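Chapter 9
When the Grip Fails: Faults, Near Misses and Safe Recovery

Learning Objectives

After studying this chapter, the reader should be able to:
Distinguish a fault, a failure and a hazard in a gripping system.
Explain how a small fault in a gripper can remain hidden during normal work.
Read an incident record and separate what was observed from what was assumed.
Describe the steps required before a gripper is returned to service after a fault.

Key Terms
closing force, drift, fault, hazard, lockout, near miss, pad wear, pinch point, return to service

9.1 An Opening Case

On June 26, 2025, a worker at the Imosberg training site of Bostum was using a pair of hand-held grippers to sort household goods from a tabletop into a box. The task was routine. Hand-held grippers of this kind are moved by a person, and the motion is recorded so that it can later guide a robot arm. The worker had completed 746 grasps on that pair of tools since the last inspection, and none had been marked as abnormal in the log.

On the next grasp, the left gripper closed on a bottle of cleaning liquid and did not open when the trigger was released. The worker pulled the tool back. The bottle came with it, tipped, and slipped out of the fingers. Its cap struck the edge of the table and cracked, and liquid ran across the work surface and onto the floor. The worker reached for the bottle with the free hand, and one finger was pinched between the jaw and the bottle's neck. The injury was minor. It was treated at the site, and the worker returned to other duties the same afternoon.

The site supervisor, Kobina Addo, first recorded the event as a spill. Under the site's rules at that time, a spill required cleanup and a short note, and the tool could go back into use once it had been wiped down. It did so within the hour. The second event, in which the same gripper held a drinking glass after release, took place before the end of the shift. No one was hurt and the glass did not break, but the supervisor then removed the tool from service and asked for a full review.

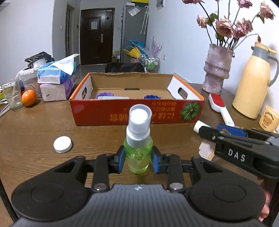 Tabletop work brings together objects that differ widely in weight, shape and surface. A gripper that handles a soft packet without trouble may behave quite differently on a rigid container, where the fingers meet firm resistance before the trigger is fully pressed. A fault that depends on load will therefore appear with some objects and stay hidden with others. This point was central to the review that followed.

9.2 Findings of the Review

The review was led by I-seul Cho, a safety engineer at Grodano, the firm that maintained the tools. It identified three contributing causes.

The first was mechanical. One pivot joint in the left gripper had worn unevenly. Under light load the joint moved freely. Under a heavier load the finger shifted slightly to one side as it closed and became wedged, so that the return spring could not open it. On the bench, the fault could be produced at will with a full bottle and could not be produced with an empty one.

The second cause lay in the inspection procedure. The weekly check called for the operator to open and close the gripper with nothing between the fingers. The worn joint passed this check every time. The inspection sheet was completed correctly, signed, and of no use in finding this fault.

The third cause was the way in which the first event was classified. Calling it a spill directed attention to the liquid and away from the tool. The pinched finger was entered on a separate first-aid form, kept in a different office - the two records were not compared until the review began.

The review also noted that the worker's reaction was a natural one. People reach for falling objects quickly and without planning to do so. Training can reduce this habit but should not be relied upon to remove it, and the space between moving fingers must be treated as a pinch point whenever a hand is near.

9.3 Fault, Failure and Hazard

The three terms are often used loosely in daily speech. In this book they have fixed meanings.

A fault is a condition within the system that departs from its design. The worn pivot joint was a fault. It was present for an unknown period before it had any visible effect.

A failure is an event in which the system does not do what is required of it. The gripper's refusal to open was a failure. A single fault may produce many failures or none, depending on how the system is used.

A hazard is a possible source of harm. The pinch point was a hazard even when the gripper was working properly. The fault made it more likely that a hand would enter it.

A near miss is a failure that could have caused harm but did not. The event with the drinking glass was a near miss. Section 9.5 discusses why such events should be reported with the same care as injuries, and presents the reporting form later adopted at Imosberg.

The next section introduces the Oyelaran method for testing grippers under load, beginning with the choice of test objects.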